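Search this notebook
Enter keywords Go

May 5, 2016
Folding bench notes – puffer jacket, flat on the bed

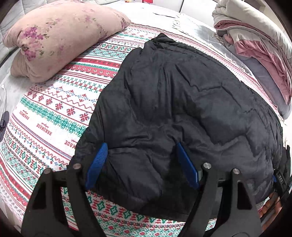

Black quilted jacket on the patterned blanket, spread roughly flat, collar end up.

Continuing from the shirts. Maja wanted the winter stuff done before the storage boxes go to Trorkville, so coats and jackets are next. Started with the black puffer as the awkward one.

Surface: bed, white blanket with the knit-style print (red stars, teal diamonds, HANDMADE lettering in red). Kept it on for all the jacket folds. The bands are no use as a straight edge because they curve with the blanket, so don't line hems up on them. I did that on the first try and the fold came out skewed. Black on that print is easy to see, which the gray cover was not.

Method as tried:

Lay it out, smooth from the collar down. Sleeves across the back, one over the other. Sides in to the middle. Press the air out from the hem upward, flat hands, slowly. Fold in thirds toward the collar.

The first fold sprang open before I got to the thirds. Second go I left it pressed under the large atlas for 2 minutes after the sides went in and it held. Elżbieta says to roll it from the hem instead and tuck the roll into the hood. Tried that on the blue one from December, not on this one. The roll is tighter but it comes out creased, and Vasilis doesn't want creases in anything that goes on a hanger afterward.

The padding won't lie even. One side always ends up fatter than the other, so put the fat side in first and let the thin side go over it. Wrinkles across the back and shoulders don't matter at this stage, I stopped chasing them.

Weight on the kitchen scale: 800 g. Box number 1136, the Kaczmarczyk one with the split lid. Taped the lid. Room for the jacket and two sweaters on top, no more. Marianna had it down for 12 items, which was never going to work with a puffer in it – changed the sheet.

Vacuum bags: the Misance ones leak at the slider. Left a scarf in one overnight and it was full of air by morning. Brutitz bags are stiffer and so far fine, but we only have the small size and the jacket doesn't go in without forcing. Lech to ask about the large.

To do
– repeat with the long coat, same surface
– check pockets BEFORE laying out (tissue in the last two)
– cedar blocks, one per box
– write up the thirds fold properly for the binder, with the pressing step
– wash the blanket after the coats, lint all over it

Recent entries
Shirts, collar folding, second round
Sweaters: folded against rolled
Box labels and the new sheet
Fitted sheets again
Shelf heights in the storage room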